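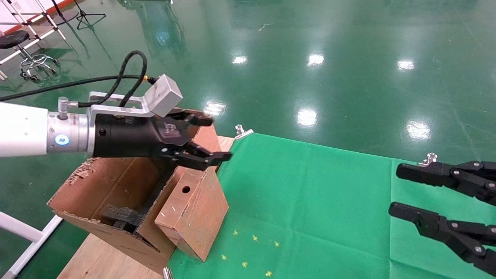 October, sanctions list matching, second pass

Reran the name matcher on the consolidated sanctions list after the court annulments were loaded. The Grikelero release notes say delisted entries are now "handled." I don't buy it yet.

Setup: 191 test records, same as the first pass, all people or companies whose asset freeze was struck down in court at least once. Threshold at 80. Old code on the left screen, new code on the right, same input file. Started 9:40, done before lunch.

What came out: the new code drops an entry as soon as it finds an annulment. Fine if that was the only listing. But a judgment often covers one period only, and by the time it comes out the council has already renewed the freeze under a later act with fresh reasons. Those people won in court and are still frozen. The matcher clears them. Nearly 100 of our records have a later act of some kind, so this isn't a corner case, whatever the Sudton office wrote in its ticket.

Also checked the appeal window. An annulment doesn't always bite right away, and the freeze can stay in force while an appeal is open. There is no field for this. Culumcombe's feed has a free text remark where somebody sometimes types "under appeal" and sometimes doesn't. I would not build anything on that column.

Tried threshold 100 to see if transliteration was muddying things. Two spellings of the same surname stopped matching, as expected, and the annulment problem stayed exactly where it was. So it's the logic. Put it back to 80.

The Oyelaran summary claims the error rate is down by half since spring. Down from what? They counted false alarms only. A wrongly cleared name doesn't show up as an alarm at all, so of course the chart looks good. Asked for the raw counts, got the chart again.

To do:
- key each record on the legal act, with start and end dates, and stop keying on the person
- add a status for "annulled, appeal open"
- rerun all 191 with both changes
- don't sign off on the release until then

Output files are in the shared folder under pass 2. Pass 1 has the wrong date format in column F, don't use it.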